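Giving up the second car

We sold the second car in April. It had gone 4,000 miles in its last year with us, and most of those were trips of ten minutes or less to the grocery store in Tostcombe and back. The insurance renewal came in the mail and I put it on the table next to the repair estimate, and that settled it.

I expected the mornings to be the hard part. They were fine. The number 12 bus stops at the end of Negussie Street at twenty past seven and gets me to work with time for coffee. I read more now than I have in years. The heat on the bus is either off or all the way up, so I wear layers.

The evenings took more planning. The last bus that does me any good leaves at 6:40, and if I miss it I either wait an hour or call home for a ride. I have missed it 4 times so far. Twice it was my own fault.

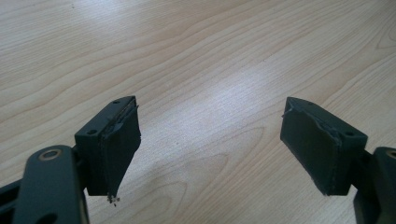
Filed under: Getting Around

Groceries are where we changed the most. We used to stop in for a few things almost every day. Now there is one big trip on the weekend, and I keep a list on the refrigerator. If something isn't on the list we go without it until the next trip. We throw out less food, and the kids have learned to write down cereal before the box is empty.

I also bought a used bike with a rear rack from the shop in Zasteck. It cost less than the repair estimate on the car by a good margin. The hill by the Riledine plant is steeper than it looks from a car, and I walked it the first two weeks. I can ride it now in the lowest gear if I don't have much on the rack.

We still rent a car now and then. We did it once when both of us had to be out of town on the same day, and I expect we will again over the holidays. I keep the receipts in an envelope so I can see what it adds up to over a year.

The garage has room in it for the first time since we moved in. I want to put up shelves along the back wall before winter – the snow shovels need somewhere to go, and so does the bike.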